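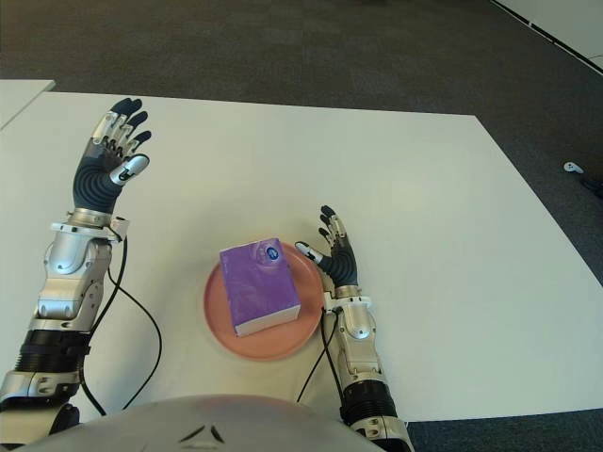
The two-armed system at its worktable in the Riltville laboratory, with the plate and tissue box used for the demonstration.

When the Drotex laboratory in Riltville opened its doors to the public in January, the request for places exceeded what the building could hold. The final guest list stood at 143, divided into eight groups, and the first of these was shown upstairs shortly after nine in the morning. Many of the guests were members of the Ververidis Society, which has supported technical education in the region for a long time and which publishes this magazine. Others were teachers, retired machinists, and parents with older children.

The laboratory is a plain place. Visitors who expected a factory floor found carpet, white tables, and an ordinary set of household goods. The program under way there is called Stallatia, and its purpose is to study how a robot with two arms and two five-fingered hands can carry out the small jobs that fill a day at home: clearing a surface, moving a dish, passing an item from one spot to another.

Aliki Spanos, who directs the program, met each group at the door and spoke for a few minutes before the machine was put to work. She asked her guests to think about the last time they had picked up a box of tissues, and whether they could say which finger had touched it first. Few could.

"A person does this without giving it any attention," she said. "Our work is to find out how much is going on during that moment, and to write it down in a form that a machine can use."

The task chosen for the open day was a modest one. A tissue box was to be lifted from a plate and put down on the table. Ms. Spanos explained that the pairing had been selected with care. A plate has a raised rim, and an object that rests on it sits at a slightly different height from one that rests on the table. The hand must come in from the side without pushing the plate along, close with enough force to hold the box, and stay clear of the rim on the way out. Tissue boxes in soft wrapping bring a further difficulty, as they give way under pressure and do not always return to their former shape.

The staff went through the task at an unhurried pace and stopped often to take questions. One guest asked why the hand had fingers at all, when a simple clamp might do the same work at lower cost. Ms. Spanos agreed that for this one item a clamp would be a sensible choice. The program is concerned with the full contents of a kitchen or a living room, she said, and its staff would like to change tools as seldom as possible. 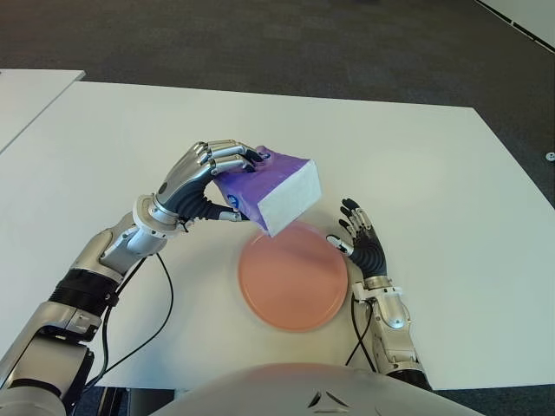 The left hand holds the tissue box above the plate while the right hand stays open.

A second question came up in nearly every group: what is the other hand for? In the exercise shown to visitors, one hand did the lifting, and guests were curious about its partner. Ms. Spanos replied that the position of the idle hand is part of the study. It must stay out of the way and yet be near enough to steady a plate or receive an object if the plan changes. Two of the staff have spent much of the past year on this subject alone, and their findings will be used in the next stage of the program, when the robot will be asked to fold cloth and open jars.

The discussion then turned to touch. A camera placed high on the machine can show where an object is, but fingers tend to cover the very part of the object that matters once they close. For this reason the laboratory also studies the grip from close range, at the level of the hand. Members of the later groups were invited to compare the two views and to say which they would prefer to rely upon if they had to do the job themselves. Most of the teachers chose the high view. The machinists, almost without exception, wanted the near one.
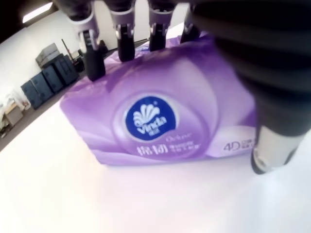 Soft packaging remains one of the harder subjects in the program. A rigid box tells the hand very plainly when contact has been made, while a wrapped pack creases first and resists later. Too firm a hold will crush the contents, and too light a hold will let the pack slip as soon as it leaves the surface. The staff keep a shelf of such goods in a side room, among them bags of rice, packs of paper towels, and bread in its sleeve, and they replace the items when they become too worn to be of use.

Safety was treated at some length. Guests were asked to remain behind a line marked on the carpet, and a member of staff stood within reach of the stop control whenever the arms were under power. Ms. Spanos noted that the arms move slowly by design during public sessions. In private trials the speed is raised in small steps, and each step is reviewed before the next is allowed.

There was also frank discussion of what the machine cannot yet do. It does not deal well with clear glass. A change in the height of the table requires a fresh setup, which takes the better part of a morning. Asked when such a robot might be found in a private home, Ms. Spanos declined to name a year. She said that the program is funded for three more years and that she would prefer to be judged on what it has shown by then.

Guests took tea on the ground floor after each session, where the staff had set out hand parts from earlier designs for visitors to pick up and bend. Several of the younger guests had to be called back to their parents more than once.

Drotex plans to hold a further open day in the fall. Members of the Ververidis Society will be notified by letter, and schools in Riltville may apply to the laboratory directly for a group visit. Places will again be limited, and children under twelve must be accompanied by an adult.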